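Ticket 8-294: Label printer drops off network after idle period
Product: Kovstead thermal label printer, Memeo print server
Site: Drumuleo, packing room
Status: Closed
Opened: April, 9:40 a.m.

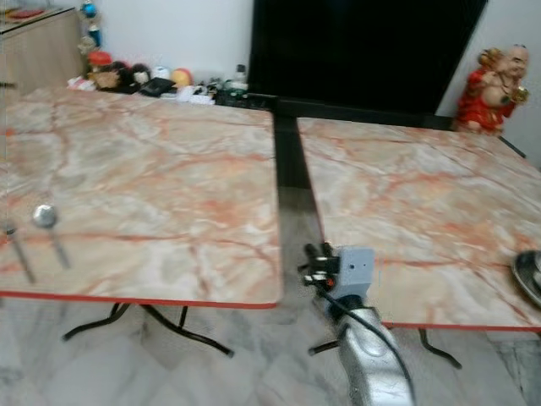

Printer goes offline after a quiet spell and does not come back until it is power cycled. Jobs sent during that time stay in the Memeo queue with status "waiting for device" and print all at once after the restart. The site first blamed the power lead. Packing is done on folding tables with a gap between them, and a lead dropped through a gap like that can pull on the plug when a table is moved. Lead was replaced and rerouted behind the splayed black legs. Fault came back the same afternoon.

10:25 a.m.
Checked the event log. No power loss recorded. Last entry before each dropout is "link idle, entering sleep." Wake packet from the print server is logged as sent but never as received.

11:10 a.m.
Swapped the network cable and moved to another switch port. No change. Printer answers ping for 236 seconds after the last job, then stops.

1:15 p.m.
Compared settings with the unit at the Ochoa site, same model, no faults reported. Ochoa has energy-saving Ethernet turned off on the switch. Drumuleo has it on for all ports.

1:30 p.m.
Turned it off for the printer port only. Sent a test job, left the printer idle for an hour, sent another. Second job printed without a restart.

3:50 p.m.
Queue still held old jobs from the morning - about 1,000 labels, most of them duplicates. Cleared the queue and asked the site to resend only what was missing.

Resolution: energy-saving Ethernet disabled on the printer port. Sleep timer on the printer left at default. Firmware not changed. If the fault returns, export the event log before power cycling - the log is erased on restart unless "keep history" is checked under Service.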